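Komon teaches robots to open bags, having first learned patience

July – Komon today announces Gosling, a teaching kit for anyone who would like a robot to do a fiddly job and has no wish to write code about it. A person steers the arm from a pair of hand controllers, does the job a few dozen times, and Gosling learns from the recordings.

The first release covers soft goods: pouches, pencil cases, washbags and anything else that sags when you look at it. The training set holds 315 demonstrations by remote control and a further 181 in which the operator simply took hold of the arm and moved it.

"A box stays where you left it," said Glenys Wainwright, head of teaching at Komon. "A pouch has opinions. My first zip took 37 tries and I was the one driving."

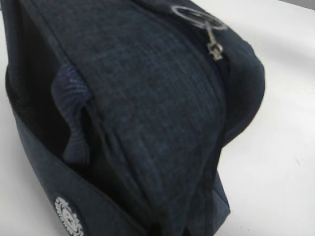
Bindu Bhat, who runs the trials at the Cetby workshop, asks her operators to go slowly and to keep their mistakes in. A fumbled zip pull followed by a second go is worth having – the robot will fumble too, and ought to know what comes next.

Gosling ships to trial customers in the autumn, with software by Jovano. Handbags will follow once the team feels braver.

Press contact: the Komon press desk, Cetby. Mornings are best.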